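Sasham Oval Wicker Basket

Item no. 41-20
Product line: Staletti Table and Pantry

The Sasham Oval Basket is intended for the storage and presentation of bread, fruit and vegetables in homes, cafeterias and small retail shops. It is supplied fully assembled and may be used on a counter, table or open shelf.

Specifications
Shape: oval
Material: woven wicker
Length: 41 cm
Height: 14 cm
Rim: braided
Carton quantity: 20

Care and Use
Wipe with a damp cloth and allow to dry away from direct heat. Do not place in a dishwasher. A washable liner (sold separately) is recommended for unwrapped bread. Wicker is a natural material – slight differences in shade and weave between baskets are to be expected and are not considered defects.

Ordering
Orders are accepted by the full carton only. Institutional customers holding an account with Takagi may order through the account desk. Prices are valid from June 4, 2019. 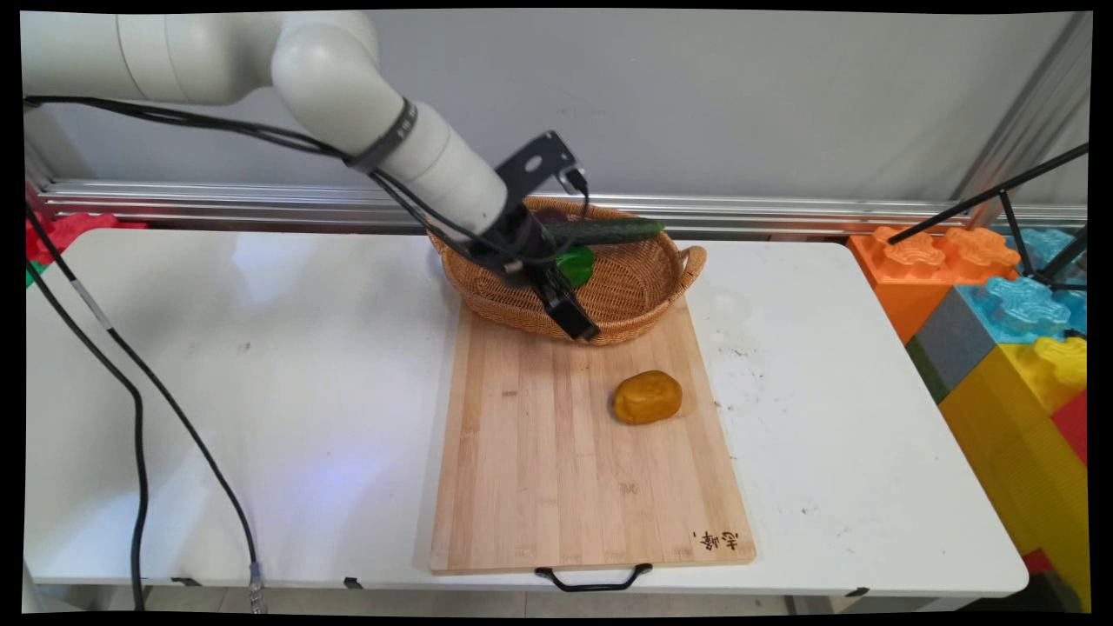
Oval basket, light tan-brown, with cucumber.

Related Items
Jisow cotton basket liner, oval
Staletti round bread basket
Staletti shelf label holder, pack of 20

Returns
Unused baskets may be returned in the original carton within 14 days of delivery. Liners are not returnable once opened.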